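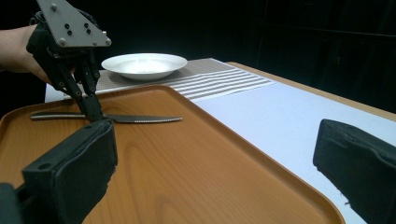
Knife on the wood-grain tray, with the placemat and the white dish behind it

Where does the knife go when you serve on a tray AND a placemat?

Prernance Home Help > Kitchen and Table > Setting the table
Posted by Jinfeng Cui, January 25, 2025
195 views, 4 following

Hi all, first time posting in this part of the site, I'm usually over in Laundry begging for help with collars. So this is a small problem but it has been bugging me at every single dinner and I figure somebody here has opinions.

I have a wood-grain serving tray, the orangey brown kind with a raised lip, and I love it. It came from Fosetti, the secondhand place near my sister's, and whatever label was on the bottom had been peeled off before I got it. I also have one of those woven gray and white placemats, dotted texture on one part and stripes on the other, and a white dish with a wide rim that I use for pretty much everything (pasta, stew, cereal when I'm lazy). Each of these things is great by itself. Put together, I can't work out what belongs where.

Here's how dinner goes. My dad is staying with me until the end of March and he eats slowly and likes to have everything close to him. I carry his food in on the tray, put the dish on the placemat, and then the tray is sitting there in front with the knife still on it. Do I move the knife to the mat? Leave it where it is? If I leave it, he ends up reaching down to the tray and back up to the dish over and over. If I move it, there's no reason for the tray to be on the table at all and it's just in the way, but if I take the tray away he asks where it went because he likes putting his bread on it.

I tried flipping things around, so tray at the back and dish close to him, and that was worse! He knocked the lip of the tray with his sleeve and everything on it rattled. 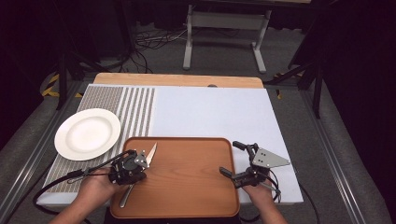 So the layout I keep coming back to is dish up and to the left on the striped part of the mat, tray in the middle and closer to the person eating. It feels natural when I'm setting it down, I guess because I come in from that side with my hands full. The thing is the tray then comes over the near edge of the white board I keep on top of the table (the table itself is light wood and I'm scared of rings on it), and I've wondered if I should just get a smaller tray, or a bigger board, or give up on the mat.

Second thing, and this is really the part that drives me nuts. The knife slides. I set it down straight, I pick up the tray, and by the time I've gone from the stove to the table the knife has gone over to the lip and is lying at some silly angle with the handle under the napkin. The base of the tray is pretty smooth. I tried a folded paper towel under it and it looked like a hospital. I tried a damp cloth under it and then my dad had a damp knife.

Things I'd like to know:

Is there a normal way to do this, as in a way people who set trays for a living do it?

Which way does the blade face if the knife is lying across the tray, sideways, and not up and down next to a plate?

How do I stop the sliding without gluing anything to my nice tray?

I don't need it fancy. It's two people and a pot of something. Thank you!!

Comment from pepperhill: Following. My forks do the same thing, the knife is just heavier and louder about it.

Comment from Jinfeng Cui: Loud is right. I can hear it go from the hallway.

oldmillruth
Accepted by the person who asked

Oh I have so much to say about trays, sorry in advance. I did room service at a small hotel called the Gusadar for 19 years and must have carried about a million breakfasts, most of them up the same flight of stairs.

First the big one. A tray and a placemat are two answers to the same problem. They both say "this is your spot." When you use both, you have two spots, and your dad is eating in one and keeping his silverware in the other, so of course he's reaching back and forth. At the hotel we'd either leave the tray down and everything stayed on it, dish included, or we'd unload every last thing and take the tray away with us. I think most places do one or the other.

But it sounds like he likes the tray for his bread and you like the mat, and it's your house, so let me tell you what I'd do at your table. Turn the tray into the side plate. Slide it over to his left (or his right if that's the hand he butters with, I'd ask him) so the dish can come straight down in front of him on the mat. Bread goes on the tray, butter goes on the tray, napkin too if you want. Then the knife goes on the mat, right side of the dish, blade facing in toward the dish, handle end level with the bottom of the mat. Spoon to the right of that. Done. Now the only thing he reaches sideways for is bread, and everybody reaches sideways for bread.

If your table isn't wide enough to go side by side, then do it the first way and put the dish right on the tray. You'd want to measure the flat part inside the lip and not the outside, because that lip steals more room than you'd think. Put the dish on it, and if you can lay a knife next to the dish without it climbing the rim, you're fine. If it climbs, the tray's too small for that job.

About the blade when the knife's lying crossways: I was taught edge toward the person eating, so toward the bottom of the tray, handle pointing to whichever hand picks it up. So for a right-handed person the handle's on the right. We had a supervisor who went round and checked. For a leftie you turn it around and the handle's on the left, and honest to goodness the left-handed guests noticed and would say something nice about it, so if your dad's a leftie give it a try.

Now the sliding. Paper towel, no, you're right, hospital. Damp cloth works but like you found out it's damp. What we used was a plain cotton liner cut to the inside of the tray. Nothing special, I've made them from an old tablecloth. Wash it a few times first so it's done shrinking, then cut it a little small so it sits flat and doesn't creep up the lip. Cotton on its own can still slip on a shiny tray, so the trick is to put a scrap of that rubbery shelf mesh underneath, smaller than the cloth so you can't see it. No glue, comes right out, tray's as nice as it ever was.

Or, even easier, carry the knife wrapped up in the napkin. Lay the napkin down, knife on top, fold one side over, then the other side. It's not going anywhere and there's no racket. Then your dad unrolls it or you do it for him when you set it down.

And load the heavy thing in the middle, always. If the dish is at one end you'll tip the tray to balance it without knowing you're doing it and then whatever's loose goes downhill. That might be your whole problem right there.

Comment from Jinfeng Cui: Oh wow, thank you! I DO put the dish at one end, because I hold the tray against my hip on that side. I never even thought about it. He's right-handed so I've had the knife backwards this whole time when it's on the tray, handle always pointing left. Going to try the bread side tonight.

Comment from oldmillruth: Two hands, sweetie, get it off your hip.

Comment from pepperhill: The napkin roll is how they do it at the diner by me, I can't believe I never thought of doing it at home.

dale in back

Just get a smaller tray. Ours is a Tang and it's fine. Also I don't see the point of a placemat on top of a board on top of a table, that's three layers before you get to food. Pick one.

Comment from Jinfeng Cui: Ha, fair. The board's for rings and the mat's because I like it.

Comment from dale in back: ok well then keep the mat

Tilda W.

I agree with most of what Ruth wrote but I want to put in a word for leaving the knife off the tray completely. My mother-in-law lived with us and we had the same setup, her tray came in from the kitchen with the hot things, and the silverware was already sitting on the mat before she sat down. It meant I was carrying one dish and maybe a cup and there was nothing left to slide. I'd set her place in the afternoon when I had a minute, spoon, fork, knife, glass upside down so it didn't catch dust, and when dinner was ready all I had to do was bring in the food. It's one of those things that made the evening feel a lot less rushed for me, and I liked walking past and seeing it ready.

On the overhang, I'd fix that one. If the tray is coming past the edge of your board then it's sitting on a step, and if he leans on the near side it could rock. It depends how thick the board is I suppose. Ours was thin and you could still feel it. Either push everything back until the whole tray is on the board or take the board off for meals and let the mat and tray protect the wood. Felt dots on the bottom of the tray are good too, four of the small ones at the corners, and they peel off if you hate them. They do get grubby so wipe them down.

One thing about woven mats, since you mention rings. Mine had a texture like that and let drips straight through to whatever was underneath, so I wouldn't count on it to save the table by itself. I'd keep the board under it on stew nights.

For washing the tray, whether yours turns out to be real wood or a printed pattern, I'd do it by hand with a soft cloth and dry it right away. Don't soak it. I lost a very pretty one that way back in 2000 and I still think about it.

Comment from Jinfeng Cui: Setting the place early is so smart, he's always wandering in asking if he can help anyway so that can be his job. I pushed everything back and it does all fit on the board if I let the dish go further up the mat. Do the felt dots slide on a smooth board though?

Comment from Tilda W.: A little, yes. Get the rubber ones if it bothers you, they're usually on the same rack at the hardware store.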